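Search this diary... Go

June, after tea

Gregor Moffat had us all in at 2 o'clock for the talk about the new line at Caldeira. He has a way of saying "freed up" that makes my neck itch. We'd be freed up from the lifting, freed up from the sorting, freed up from restocking the cold cabinets. I asked what we'd be freed up to do and he said that was a conversation for later in the year. Raíssa wrote it down in her book, word for word.

The idea is that we teach the machines first. You hold the gripper, you pick the thing up, you put it where it goes, and you do it again. The target is 400 goes a shift per person. Drurnier gets the recordings and in return Prukholm gets a discount on arms when they come. I can see what Drurnier gets out of it and what Prukholm gets out of it.

My wrist was sore by morning break. I've packed groceries for most of my working life and never thought about my thumb before. With the gripper you can't feel whether you've got hold of a thing properly, so you watch it instead, and by lunch your eyes are as tired as your arm. Valdir says you get used to it. He also said that about the night roster.

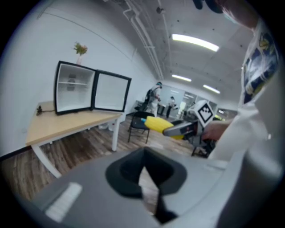
Corn duty by the little fridge, gripper in hand.

Gregor's slides promised an 80 per cent cut in manual handling. I asked whose handling, and measured against what, and he told me the figure came from the Plisholm site. Anselmo used to work at Plisholm. According to him they still have people following along behind, picking up whatever gets dropped, only now it's called supervision and it's a grade lower. I'd like to see that on a slide.

To be fair, the heavy crates can go to a robot tomorrow and I'll carry its bag. My back has no loyalty to crates. But they haven't started with crates, have they? They've started with toy vegetables, the one job in the place that never hurt anyone.

Must ring the union office before the next meeting and ask about the grades. Also need milk, and a wrist strap from the chemist.

Recent entries
The roster changes again
Valdir's farewell that wasn't
What Gregor means by flexible
Soup, rain, overtime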